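Tendden Tableware: Care and Use FAQ

Answers to the questions our service desk receives most often. For orders and delivery, see the separate Orders page.

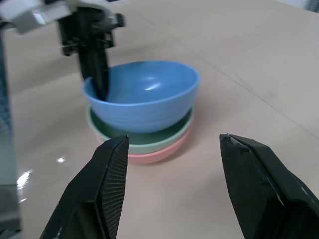 Stacked tableware: blue bowl, green and pink dishes.

What is stoneware?
Stoneware is a dense clay body fired at a high temperature until it takes up very little water. The glaze is fused to the body in the same firing or a later one. Earthenware is fired lower and stays porous under the glaze, so a chip in earthenware lets water in more readily.

Can I put Nomano pieces in the dishwasher?
Yes. Use a normal or eco programme and leave a gap between pieces. Contact between rims during the wash is the usual cause of small chips. Pieces with a metallic band must be washed by hand.

Is the range safe in the microwave?
Nomano and Perrin are both suitable for reheating. Pramar is not, as the decoration contains metal. If a piece becomes much hotter than the food in it, stop using it in the microwave. It has probably taken up water through a crack or an unglazed area.

Can I use it in the oven?
Perrin baking dishes may be used up to 200 °C. Put them in while the oven is cold and let both heat up together. Do not use any of our ware under a grill or on a hob. Nomano is not oven ware.

There are grey lines on my plates. Is the glaze scratched?
Usually not. Cutlery is softer than most glazes made from ground glass and minerals, and it leaves a thin trace of metal on the surface. Matt glazes show this sooner than glossy ones. Rub the marks with a mild cream cleaner and a damp cloth, then rinse. A true scratch can be felt with a fingernail and will not come out.

What is crazing?
A network of fine lines in the glaze, caused when glaze and body shrink or expand by different amounts. It can appear years after firing. Crazed pieces should not be used for wet or oily food. On Perrin and Nomano we treat crazing as a fault within the guarantee period - send a photograph and the number stamped on the foot.

Why is the foot ring rough?
The foot is left without glaze so that the piece does not stick to the kiln shelf. If it catches on a table, smooth it with fine wet sandpaper and rinse off the dust. Do not sand it dry.

Do the colours match between batches?
Not exactly. Glaze colour depends on kiln position and on the raw materials. If you are adding to an older set, quote the batch number and we will look for the nearest match. Perrin shade 526 was replaced by shade 856. The newer one is slightly warmer.

Can I buy a single replacement?
Yes, for all current shapes. Discontinued shapes are sold until stock runs out. The Pramar seconds list is updated every July.

Who answers technical questions?
Waltraud Auer deals with glaze and food safety queries, Henrique Serrano with guarantee claims. Both can be reached through the contact form. Please give the range name, the piece and the batch number.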